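Setting Out Mugs from a Tray

Posted in: Table and Kitchen Basics

These steps cover a small drinks station with six mugs, mixed coasters and a pair of saucers. Adjust the counts to suit your own set.

1. Lay out the coasters
Place the coasters before any mugs leave the tray. Keep flat types (woven, cork) and ridged glass at least 2 inches apart, so that handles can turn freely. Saucers with raised rims go behind, against the back of the surface.

2. Load the tray
Put the heaviest mugs near the center line. Turn the handles of the front mugs toward the front edge — they are easier to reach there. Leave a finger's width between rims.

3. Move the mugs one at a time
Start with the mug nearest its coaster. Lift straight up, clear the neighboring rims, then lower it onto the middle of the coaster. 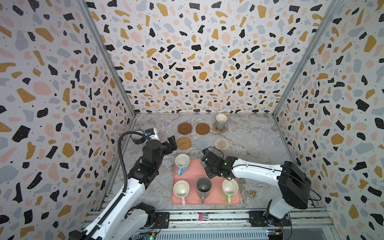
4. Set the handles
Once all the mugs are down, turn each handle to the same angle, toward the lower right for right-handed users. Check that no base overlaps the edge of its coaster. A shaped coaster, such as a flower, has less usable area than its width suggests.

5. Clear the tray
Wipe the tray and store it upright.

Revised 10th August, Z. Kravchuk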